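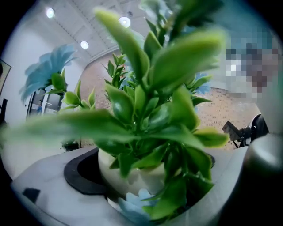
Shot clock reset after an offensive rebound – 14 or 24?

Posted by Flastetti

I run the table for a local basketball league. On Sunday a shot hit the ring with 2 seconds on the shot clock and the same team got the rebound. I reset to 24 and the visiting coach objected. Our console is an old Hema unit with one reset button. Which value is correct under FIBA rules?

Musen

14. If the ball touches the ring and the team that shot it regains control, the clock goes to 14. If the other team gains control in its own backcourt, it goes to 24. An airball is different: same team, no reset, the clock carries on.
With a single button you will need to set 14 by hand. Check the menu first – some units store a second value under a long press.

Baláž

we always did 24 and no one complained. ask your league

Musen

24 was correct under the older rules. A league may keep its own version, so check the local regulations as well.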